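The first time I walked into the workshop kitchen at Mivura I looked up before I looked at anything else. The ceiling is black, the structure is all on show, and hanging from it are these great soft clusters of dark ribbed cloth, like the underside of a very smart mushroom. I loved them straight away. The woman who runs the room laughed when I said so. Everybody looks up first, she told me, and then they sit down and notice they can hear each other.

"Before the cloth went up you couldn't have had this chat," she said. "One pan lid and you'd lose half a sentence. It was a hard room, all flat walls. I used to come home with my ears ringing and my family thought I'd been to a concert."

She asked me to leave her name out, as she'd like people to write about the room. Fair enough! There is plenty to write about. Mivura is a place where people who are setting up a home, or starting again in one, can come and try kitchen things before they choose them. You can pick up plates, stack them, carry them across the room, put them away and decide you hate them. It opened with 600 pieces on the shelves and has 1406 now, and she can tell you where nearly all of them live.

I wanted to know how she chooses. She went off and came back with two plates, one in each hand, and made me hold both.

"Feel the rim on that one. Your thumb wants to be there, doesn't it? The other is a lovely plate, I've got nothing against it, but you have to pinch it. Pinch a plate every evening for a year and you'll stop using it. It'll go to the back of the cupboard and you'll never know why."

She was right about the thumb. I have since gone round my own cupboard at home testing rims like a fool, and I can report that my favourite bowl is badly designed and I am keeping it.

The plain grey tableware is what she gets most excited about. White shows off, she thinks, and patterns go in and out, but grey lets the food do the work. Scrambled egg on grey looks like a restaurant breakfast. Beetroot looks amazing. Porridge, she admits, does not look good on anything.

"People are frightened of grey because they think it'll be gloomy. Then they put a fried egg on it and that's the end of the argument. I've seen somebody change their mind over one slice of orange."

We got on to wide plates, a subject on which she could talk for a week. Wide and shallow is her ideal, with just enough curve to stop the gravy. She has been trying to get more of them in from Aubert, a small supplier she rates highly, and there were 377 pieces on her last order, most of them plates and hardly a mug among them. Mugs, she says, look after themselves. People arrive with too many already.

Her rules for carrying are stricter than I expected. Hold a wide plate level, keep your fingers well round the rim, and look where you're going and leave the plate to itself. Visitors who stare at the plate tilt it. She teaches this to children with a few peas on board, and apparently the children are much better at it than the grown-ups.

"The grown-ups start chatting. Off go the peas." 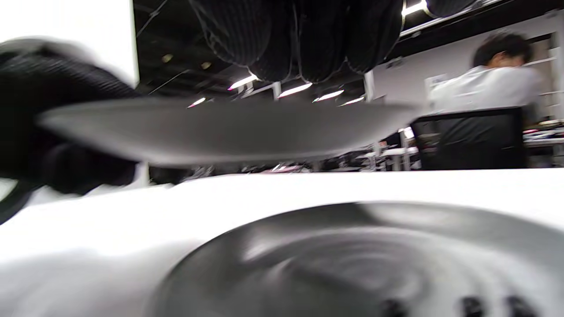

*A wide grey plate, carried level under the ribbed cloth at Mivura.*

I asked about the white surfaces, as I'd assumed they were a nightmare to look after. She wouldn't hear a word against them. White with strong light on it shows you every crumb, and she wants to see every crumb. Against it, anything round and grey stands out beautifully, even from the far side of the room. When a new piece comes in she puts it on white first and leaves it there for an afternoon while she gets on with other jobs.

"I walk past it. If I keep stopping, it's in. If I forget it's there, it goes back in the box with a nice note."

The tidying happens at the end of the day and takes her almost 2 hours, which sounded like a punishment until she described it. She puts the radio on. Wide plates go down first, then the smaller ones, and bowls never go on top of plates. The shelving is from Clorkumow and she altered the heights herself after the first winter, so that nobody has to lift a heavy stack above the shoulder.

What would she change? More low seating, for a start, so that people stay longer. A second set of the big shallow bowls. She'd also like an evening session for those who work all day, and is hoping to run one at Padent, where there's a smaller kitchen and a decent kettle.

By then it was getting late and she'd started on the stacking. I offered to help and was given four small plates and told to keep my thumbs on the rim.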